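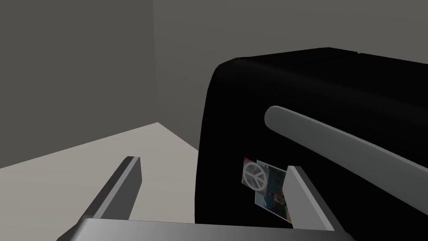

Black appliance and open gripper, rendered view

Subject: Re: [village-energy] Shared battery, what have we learnt?

Hello all,

Sorry for the slow reply, I wanted the October readings in before I wrote. They're in, and I'm really pleased with them!

Poojary wrote:
> Has anyone got a shared battery running behind a single
> meter yet? We have 21 homes on our lane and a barn roof
> covered in panels, and most of what we make at midday goes
> straight out to the network for pennies. Gostard have quoted
> us for a battery but I can't tell if it's the right size.
> Also, do people mind sharing?

We've had ours going for seven months at Sinder Yard, and I'd do it again tomorrow. The battery holds 80 kWh and sits in the old cart shed with the inverter on the back wall. On a bright day it's full by two in the afternoon, and then it carries the houses through tea time and well into the evening. Everyone can see the level on a little web page (my neighbour checks it more than the weather now).

On size – get your half-hourly readings before you sign anything. Our first quote was based on yearly totals, which hid the fact that we use hardly anything between breakfast and four. Once Brurer had gone through the half-hourly figures with us we moved the hot water timers to noon and bought a smaller battery than the one first quoted. The timers cost next to nothing and made a bigger difference than I'd have believed.

We did have one silly problem. The controller lost its clock after a power cut in the spring and spent 5 days charging at the dearest time of the evening. Ask whoever fits yours how it gets the time back, and write the answer on the cupboard door.

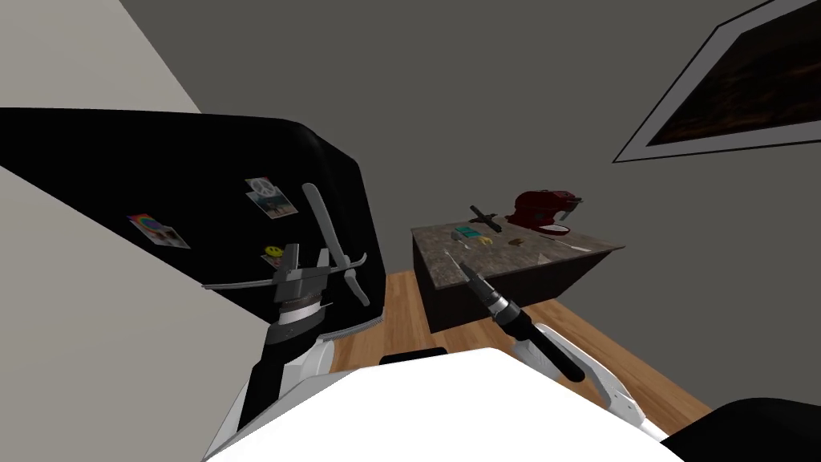

Can a shared battery keep the houses going in a power cut?
Only if it was fitted with a changeover switch and an inverter that can run on its own, so ask for both in the quote. Ours has them, but we only feed the lights, fridges and pump from it.

As for sharing, we split the saving by how much each house uses at peak time, and it's been surprisingly peaceful. I can send the spreadsheet to anyone who wants it, and you're all welcome to come and look round the shed.

Lutfa Talukder
Sinder Yard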